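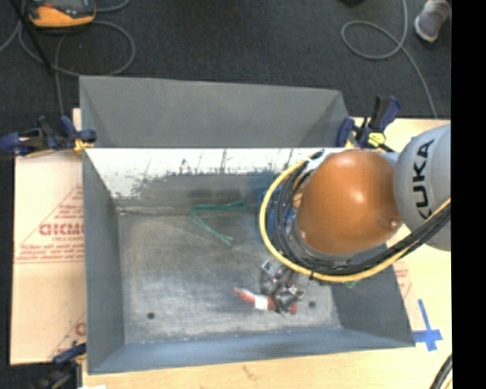

3. Sorting waste in the school canteen

Radosław Dudek and Montserrat Olvera

We weighed the food waste from the Birmont canteen over nine lunches in June. Pupils were asked to scrape their plates before handing them in, and we took the weight after each sitting. The total came to some 400 kg. Bread and potatoes made up most of it.

Four of the lunches had smaller portions, with seconds on request. Waste was lower on those days, but one of them fell during a school trip, so we left it out of the chart in section 4.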